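We use cookies to remember your preferences. Accept | Manage

Posted in: Home & Family, Getting Organized

The Great Brick Sort, Part Two

So the red bins came! I ordered the Cusetti ones after going back and forth for most of December, and I am so happy with them that I've been inventing reasons to walk past the table.

If you missed part one, the short version is that my sister handed down a giant tub of building blocks, my two kids dumped it in with the tub we already had, and for a year it all lived in one rolling crate that sounded like a hailstorm every time somebody wanted a wheel. The lid of my sister's tub said 1,085 pieces. Ours must have been bigger. I have no idea what we own now and I'm at peace with it.

I started out sorting by shape, the way Ingegerd Isaksson suggested in the comments last time (hi Ingegerd!), and I really did try. It lasted one evening. My kids don't look for shapes, they look for colors — "I need more black for the dragon" — so color it is. Ingegerd, I still think you're right for older builders, and I'm stealing your idea of a separate box for wheels and windows.

I do the sorting on the marble-look surface, where even the small dark pieces show up right away. I pour out a scoop, push one color to the side, and drop the rest in by the handful. Blue and black got their turn first.

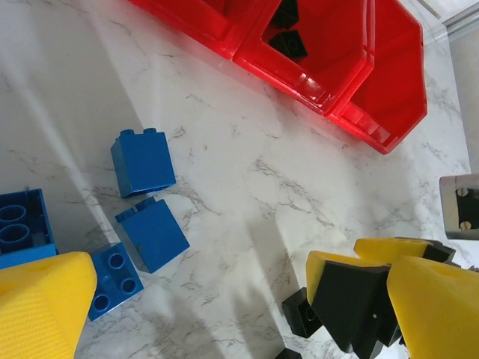
Two black ones in the bin, blues still out on the marble.

What I love about these bins is how shiny and smooth they are inside. You can sweep your fingers along the flat floor and get the last little piece, which was impossible in the old crate with its bumpy bottom. They sit side by side, too, so the whole row works like one long tray. My one tiny complaint is that red bricks in a red bin are really hard to see! Ours are going in the white Kidimen box we used to keep crayons in.

It's slow, and I don't mind. I put on a podcast, make tea, and do one scoop after the kids are in bed. My six-year-old has asked to be in charge of yellow and takes it very seriously (no orange gets past him).

Next up is labels, and then finding a shelf deep enough for the whole row. If you have a favorite, tell me in the comments!

Filed under: toy storage, playroom, small wins
14 comments | 400 shares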